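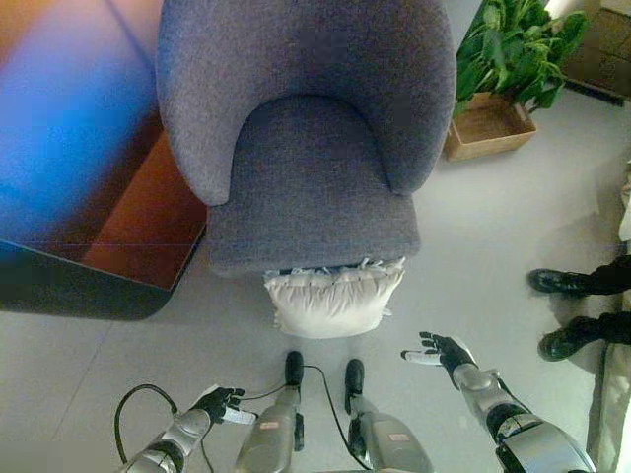 A grey armchair with a white ruffled pillow in front of it.

How to Measure Your Home's Square Footage Before You List It

If you're getting ready to sell, measuring the house yourself is one of the best afternoons you can spend on it. I mean that! You'll learn things about your place you never noticed in ten years of living there, and you'll walk into the first meeting with your agent holding a number you understand.

I got hooked on this when I sold my two-story on Cultormont Lane. The old listing said 3,000 square feet. The county record said 2,996. My own tape said something else again, and tracking down the difference (a stair landing and a bumped-out closet, if you're curious) taught me most of what follows.

What you need

A 25-foot tape or a laser measure. I like the laser for long walls, but a tape is fine and it never runs out of batteries.
Graph paper, the kind with four squares to the inch.
A pencil and a good eraser. You'll use the eraser.
A helper for the outside walls, if you're using a tape.

Step 1: Sketch the outline first

Walk around the outside of the house and draw the shape of each floor on its own sheet. Don't worry about scale yet. Get every corner in there, including the little jogs around chimneys and bay windows. Count your corners when you get back to where you started. A house with square corners always has an even number, so if you come up with an odd one, you skipped something.

Step 2: Measure the outside walls

For a detached house, the usual way is to measure from the outside faces of the exterior walls. Write each length on your sketch as you go, to the nearest tenth of a foot. Tenths take a minute to get used to (six inches is 0.5, three inches is 0.25, which you can call 0.3) but they make the math so much easier later on.

Then check yourself. All the walls facing north should add up to the same total as all the walls facing south, and the same goes for east and west. Mine were off by two feet the first time and I had to go back out with a flashlight.

Upper floors are harder to reach. Measure those rooms from the inside and add the wall thickness, or work from the first floor where the walls line up.

Condos are a different animal. Those are often measured to the inside surface of the walls, so look at your condo documents before you start.

Step 3: Break it into rectangles

Now redraw each floor to scale, one square to the foot if it fits. Slice the shape into rectangles, multiply length by width for each one, and add them up. For an angled bay, make a rectangle and two triangles. A triangle is half of length times width.

Step 4: Take out what doesn't count

This is where people get generous with themselves. Leave these out of the living area:

Garages, even really nice ones
Open porches, decks and unheated sunrooms
Space open to the floor below, like the top half of a two-story entry
Attic space you can't stand up in

Sloped ceilings have their own rules. A common standard asks for at least seven feet of ceiling height over at least half of the room, and doesn't count any part under five feet.

Stairs trip everybody up. They generally count on the floor they come down from, and the opening isn't subtracted there.

Step 5: Keep the basement separate

Finished basements are wonderful and buyers love them, but they go on their own line. If you have 900 square feet of finished space below grade, write it down as exactly that. A basement counts as below grade if any part of it is underground, so a walkout usually goes on that line too.

My friend Beryl Hebden had a gorgeous walkout level and was sure it belonged in the main total. Her agent at Sandhu listed it separately, with its own paragraph in the description, and it read beautifully.

Step 6: Compare your number with the record

Look up your property on the county assessor's site. A small gap is normal. A big one deserves a phone call, especially if an addition never made it into the file. My neighbors over on Pivositz Court found out their back bedroom, all 53 square feet of its extra closet included, wasn't on record at all, and they had to dig out the old permit before they could list.

Hang on to your sketches and share them with your agent. If the numbers still don't agree, hire an appraiser to do a measurement-only visit. I used Fakis for mine, and watching a pro do it was a treat. She caught that stair landing right away.

Next page: Writing down your room sizes for the listing sheet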